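Quiénes somos

Antwi es una escuela de oficios de hostelería con un nombre que hay que deletrear por teléfono. Llevamos años haciéndolo y ya tenemos un método: A de azúcar, N de nata, T de tostada, W de wifi, I de infusión. Lo del desayuno no fue premeditado, pero se ha quedado.

Enseñamos a llevar alojamientos pequeños. Hoteles de pueblo, pensiones, casas rurales, ese edificio que alguien heredó de una tía y que la familia entera ve clarísimo como negocio hasta que hay que contestar las reseñas. No formamos a directores de grandes cadenas. Para eso hay sitios muy buenos, con columnas en la entrada y un precio acorde con las columnas.

De dónde venimos

La escuela la fundó Jirayu Pongsiri después de una vida larga en recepciones ajenas. Su primer proyecto propio fue un hostal, el Lula, que abrió en octubre, el mes en que el último turista de la comarca se había marchado ya con la sombrilla bajo el brazo. El Lula sobrevivió a aquel invierno gracias a dos viajantes de ferretería y a un señor que vino a pescar y se quedó hasta la primavera. Jirayu aprovechó las noches tranquilas para escribir un cuaderno con todo lo que iba haciendo mal. El cuaderno llegó a 300 páginas y es, con algunas correcciones de ortografía, nuestro primer temario.

Las clases empezaron en el comedor del hostal, entre el turno de desayunos y la hora de la plancha. Cuando los alumnos fueron más que los huéspedes nos mudamos al edificio Plenudetti, una antigua fábrica de botones que conserva los ventanales, el montacargas y una cantidad de botones que seguimos encontrando en los sitios menos razonables.

Qué enseñamos

El curso principal dura 42 semanas. La primera parte trata de lo que el huésped ve: la recepción, la habitación, el desayuno, la factura. La segunda trata de lo que no ve y paga igualmente, desde los contratos de lavandería hasta el calendario de revisiones de la caldera. Hay un módulo de contabilidad que nadie elige por gusto y que los antiguos alumnos citan después como el único que les salvó el negocio. Lo hemos hecho obligatorio.

También damos un seminario sobre quejas. Dura una tarde y suele alargarse. Trabajamos con cartas auténticas, cedidas por sus destinatarios con los nombres tachados, y el ejercicio final consiste en responder a una clienta indignada porque el mar estaba «más lejos que en el folleto». Hay respuestas mejores que otras. Ninguna incluye la palabra «lamentablemente».

En la parte de habitaciones somos bastante pesados. Defendemos que una luz de lectura se pruebe leyendo, que un colchón se compre después de dormir en él y que quien decide dónde van los enchufes pase al menos una noche buscando uno a oscuras. Son ideas modestas -- por eso nos sorprende encontrarlas tan poco aplicadas.

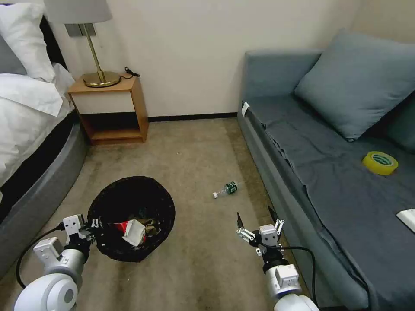

El profesorado viene del oficio y vuelve a él en temporada alta, lo que complica los horarios y mejora mucho las anécdotas. Pedimos que cada docente siga trabajando en un alojamiento mientras da clase. Más de una vez una lección sobre exceso de reservas se ha interrumpido por una llamada relacionada con un exceso de reservas, y hemos decidido considerarlo material didáctico.

Los grupos son reducidos y las tardes, largas. Se entra por entrevista. No preguntamos por la pasión por el servicio, que todo el mundo asegura tener a las once de la mañana. Preguntamos qué haría usted si llega un autocar a medianoche y la reserva está hecha para el mes siguiente.

Becas y dinero

El fondo Drondari concede ayudas de hasta 3,000 euros por curso a quienes ya trabajan en el sector y quieren dejar de aprender solo a base de sustos. Se solicita con una carta escrita por el propio candidato. Leemos todas. Las que empiezan por «desde mi más tierna infancia» también, aunque con otro ánimo.

La matrícula se puede fraccionar y el material está incluido. El café de la máquina del primer piso también, si bien aconsejamos el bar de enfrente.

Dónde encontrarnos

La secretaría abre por las mañanas, en la planta baja del Plenudetti, pasado el montacargas. Si viene de visita, avise antes y le enseñamos el edificio. Si encuentra un botón, puede quedárselo.

Página actualizada el 5 de diciembre de 2019.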